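# Plondness kitchen drawer pack: two months in

Apr 27, 2020

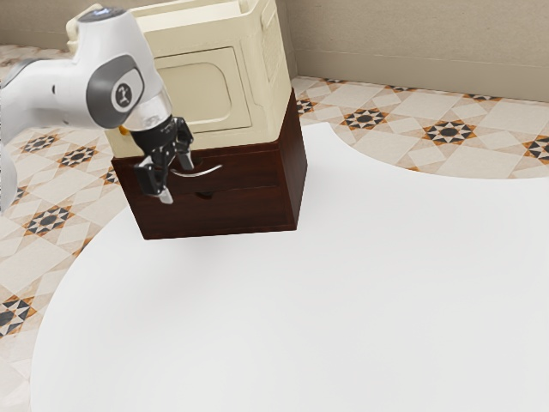
*Gripper open, lining up on the top drawer handle. Rendered in the Plondness viewer at default lighting.*

I bought the Plondness drawer pack in February because I was sick of making my own cabinets. If you've ever tried to model a drawer that slides properly in a physics engine, you know the feeling. Mine would either stick halfway or shoot across the room like a cannonball. So when I saw a ready-made set with an arm, some furniture, a few appliances and a bunch of practice tasks for 80 dollars, I caved pretty fast.

I use it for teaching an arm to open and close things. It's a hobby, mostly, though I've started dragging it into my day job too (we do small automation work, nothing fancy). I'm not a power user, so take this as a regular person's opinion.

**Getting it running**

Setup took me an evening. The download is big and the installer sits at the same percentage for ages, long enough that I killed it once and had to start over. Don't do that! Let it sit. After that you pick a room, pick a task and hit load, and on my four-year-old desktop the room comes up quickly enough that I don't go make coffee anymore.

The install guide is okay. It skips the part where you have to point the physics settings at your own folder, and I only found that out from a post on the Ernar forum, where a guy had the same error I did.

**How it looks**

Way nicer than I expected at this price. The wood on the cabinet has a deep reddish-brown finish, the drawer handle catches the light like metal should, and somebody clearly had fun with the floor tiles, with all those dark and burnt-orange stars. I did worry the busy floor would throw off my vision code. It did for a while, then I trained with the floors mixed up and it settled down. The big white mat helps too, as the furniture stands out really well against it.

My gripe is the shadows. They're so soft at the default setting that it's hard to judge how far the fingers are from the handle. I turned up the side light and never went back.

**The drawers**

Okay, the good stuff. The top drawer has a curved bar handle and it's a joy. The collision shape follows the curve, so you can come at it a little off center and still get a decent hold. My first scripted pull worked on the third try and I may have cheered out loud.

The bottom drawer is another story. There's no handle, only a small recessed slot up near the top edge, and a parallel gripper with slim fingertips has to get in there at just the right angle. I ran 40 tries one night with the same script I'd tuned for the top one and got 3 clean opens. I don't hold that against the pack, I have real drawers at home that are just as annoying, but I wish the task list warned you that the two are so far apart in difficulty. They're both marked "easy." Come on.

Friction on the slides is adjustable, and this is where I think you really get your money's worth. There's a simple slider for it and it does what it says. Set it low and the drawer glides, set it high and you have to tug. My old homemade ones never came close.

**The appliances**

Kind of an afterthought. The cream one that sits on the cabinet looks like a microwave, and it's cute in a retro way, but I've bumped it with the arm more times than I'd like to admit while going for the drawer below. You can switch it off in the room settings if you want a clear approach. I left mine on, since a real kitchen has junk in the way too.

**Compared with the other one**

I tried the Carnegie starter room before this. It's free, and it's fine for stacking blocks, but the furniture in the version I had was all one solid piece and nothing opened. If you only want to pick and place, save your cash and stay there.

**Support**

I wrote to the Plondness people in Nirkumthorpe twice. The first answer came the next morning and fixed my problem (a bad joint limit on the lower drawer, patched since). The second time I asked about adding my own cabinet and got a link to a page that was still blank. It's still blank as I type this.

**Score**

4 out of 5. I'd buy it again for the top drawer and the friction slider alone. The missing point is for that installer and the "easy" label on the bottom drawer, which I'm going back to tonight with a different finger angle.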